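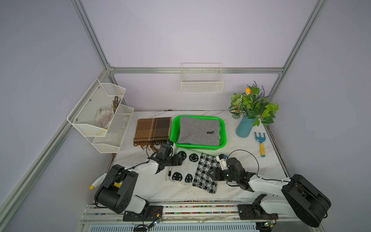 Prolito wrist cameras on a two-arm cell: is anyone getting what the page promises?

Arms & Grippers > Vision and Sensing

shimstock
I've had the pair of Prolito wrist cameras on our Vavent arms since January and I'm not convinced. The product page says they let you drop the fixed camera. I don't see how, at least for cloth.

The job is towels. One arm holds, the other drags or lifts, and the folded piece goes in a green plastic basket. With the fixed camera only, out of 165 tries we got 10 where the grippers closed on nothing. I can live with that number. With the wrist cameras only, same towels, same scripts, it was a lot worse, and the misses were the dumb kind where the fingers come down a half inch shy of the edge and the arm happily carries air over to the basket.

The sales answer was "lighting." I changed the lighting. Then it was "calibration." I redid calibration on both arms. I'm waiting to hear what's next.

lowtorque_lou
What are you closing on, the edge or a pinch from the middle? Big difference. Edge picks from a wrist view are rough because by the time you're low enough to care, the fingers cover the thing you're trying to see.

shimstock
Edge or corner mostly. And yes, the last part of the approach is pretty much blind. I brought that up and was told the model "learns to fill it in." Maybe it does with somebody else's towels.

Pattern matters too. The checkered one is the worst. Once it bunches up, the squares stop lining up and the thing finds corners where there aren't any. The smiley face one is easier, which I would not have guessed.

gantry_gus
I'll disagree with the whole setup of this thread. You swapped one camera for another and kept scripts that were written around the overhead view. Of course it got worse. If you'd started with wrist only and then bolted up a fixed camera you'd be on here telling us fixed cameras are junk.

shimstock
Fair up to a point. But the page says drop-in. Their word. If I have to rewrite the approach for every pick, it isn't drop-in, it's a new project.

gantry_gus
Everything's a new project. You bought two-arm cloth handling, what did you think was going to happen.

pneumo_pat
Somewhat on topic: we ran the Pant controller with wrist cameras for most of a year. Camera was fine. What killed us was delay between the picture and the joint readings. The arm had already moved by the time the frame got stamped, so everything looked shifted in the direction of travel. Half an inch short would fit that nicely. Before you blame the optics, park the arm dead still over a corner, let it sit, then do the pick from standstill.

shimstock
Did that this afternoon, seven picks from standstill on each arm. Better. Not fixed. The left arm went from bad to decent and the right one hardly changed, and they're supposed to be the same camera, the same firmware, the same everything. So some of it is delay, I'll give you that, and some of it is something else.

lowtorque_lou
Cable? I've had a loop tug on the gripper at certain angles, enough to throw off the wrist by a hair. Looks like calibration drift and it's just a stiff cable.

shimstock
Could be, there's a pretty wide loop on the right side. I'll tie it down differently and see. I'd be annoyed if it were that, after two rounds of calibration.

The other half of my gripe is the basket. Placing should be the easy end. The walls and the bottom are full of little slots, it's shiny, and you can see the table through it. From the fixed camera that washes out and it's a green box. From the wrist it's all slots and highlights. The rim is the only part I'd trust, and a finger covers a piece of it when you come in from the front. Add the other arm sitting over on the left side of the view and there's a lot in there that isn't the thing you want to find. I tried masking the other arm out. Then it bumped the other arm. So no more masking.
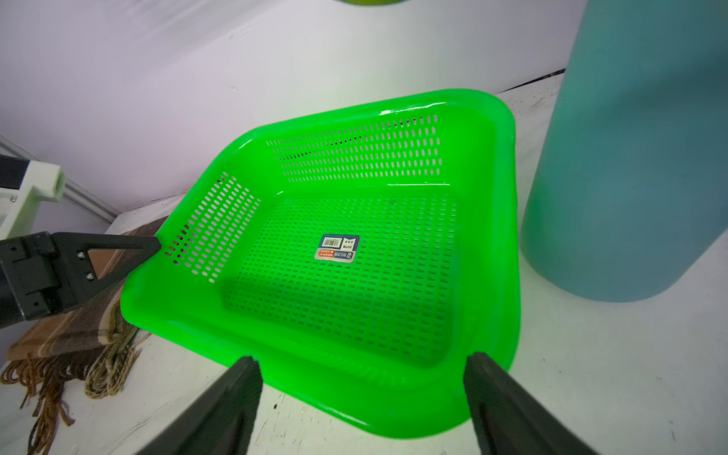

Archana Singhal wrote that everyone was arguing about cameras when the basket was the easiest thing on the table to change. Get one with solid walls, run the same placements, and see how much of the trouble goes away. She'd also like to know whether the tries with the fixed camera and the tries with the wrist cameras were done with the towels thrown down the same way, as she has seen plenty of comparisons where the second batch got the messier starts.

shimstock
The starts were tossed by hand both times, so no, not the same. I can't swear the second batch wasn't messier. I don't think it accounts for the gap.

Solid basket I don't want to do. The customer's baskets have holes. If it only works on a bucket, I'd like to know that before I sign for more of these.

gantry_gus
Testing with a solid one doesn't mean shipping with it. It tells you where the problem is. Archana's right and you're being stubborn.

shimstock
OK. I'll borrow a solid one.

millrun_dave
I have Viltaswood cameras on mine, 447 dollars for the pair, and they do the same thing on anything shiny or see-through. Don't let anybody sell you the swap. My fix was dull: fixed camera picks the approach, wrist camera takes over for the last bit, and if they disagree by too much the arm backs up and tries again. Slower. I'd take slower.

lowtorque_lou
How much slower?

millrun_dave
Never timed it properly. You notice it, though.

pneumo_pat
That's where we landed too, on the Pant. Both cameras. It's two things to keep calibrated, and the back-up-and-retry part can get into a loop if a towel is hanging off a finger, so put a cap on it.

shimstock
So the answer to "can I drop the fixed camera" is keep the fixed camera. Which is what I had in the first place, minus the invoice.

gantry_gus
For your task, with your scripts. Somebody doing pegs in holes would tell you the opposite.

shimstock
Then they should put pegs in holes on the product page. There's a towel on it.

Retied the cable on the right arm, by the way. Ran a few. Can't tell yet. Will post numbers when there are enough of them to mean anything, and once I've got the other basket.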